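About Kinnear House Glass

Kinnear House Glass collects, sorts and resells secondhand drinking glasses and tableware for homes, schools and small restaurants. The company was founded by Ademir Aguiar in Skolthorpe, where it still has its offices and sorting room. It employs 39 people at 2 sites, Skolthorpe and Kenia.

Household glassware reaches us in mixed lots. A single delivery may hold tumblers, dessert bowls and storage jars from many different kitchens. Each lot is emptied into open metal bins on the work tables, and the pieces are taken out one at a time and set aside by type. Colored glass is kept apart from clear glass from the first step.
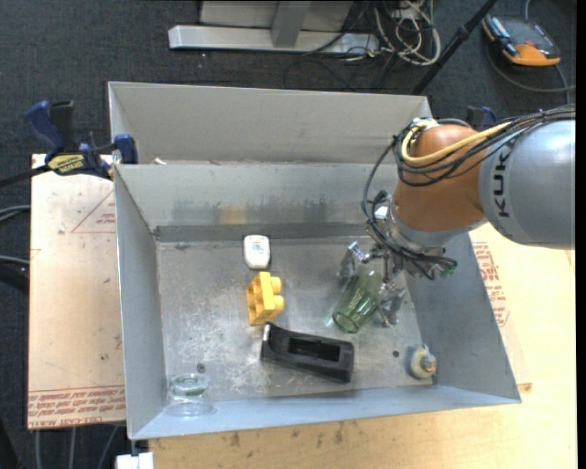

After sorting, every piece is checked along the rim and base for chips. Sound pieces are washed, matched by pattern and height, and packed in divided cartons. Chipped or cracked pieces are sent for recycling. Orders of up to 200 glasses are normally filled from stock; larger orders are confirmed in writing by the Skolthorpe office.

Our Enar line, introduced in May, offers faceted and plain tumblers in matched sets for school dining rooms. Replacement pieces may be ordered singly.

Donations of glassware are accepted at both sites during business hours. Please wrap each item in paper and mark the box as fragile.

Page last revised 11/19/19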